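Rules for a tidy demo, and why I love them

I've been writing up our house rules for recording demonstrations, and I'm having far too much fun with it! Man-lok Chiang started the list back in November with two lines on a sticky note. It now has 7 rules, and the Tolstead group have asked for a copy.

Rule one is still my favourite: start every take with the fingers fully open and clear of the object. It sounds so small, but it makes the start of each recording easy to find (Haris Leka went through 581 of them in Vultholm and would like you to know this).

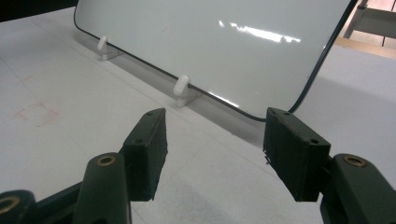 Rule four covers the state of the work surface. Mark where things go, keep the marks faint, and write down any you leave behind. A smeary reddish-pink bracket on a white table is fine by me, as long as it's in the notes. The same goes for glare: a shiny whiteboard will throw back the overhead lights, so log it and carry on.

Rule five is finger pads. Check the edges before you begin, and if they look chipped or frayed, say so on the sheet. I'm still arguing with Man-lok over when a pad should be swapped. More on that once we've tried it at Hinds!

Search this blog
Search for:

Recent posts
Labelling takes without losing your mind
A day at Zalura
What goes on the sheet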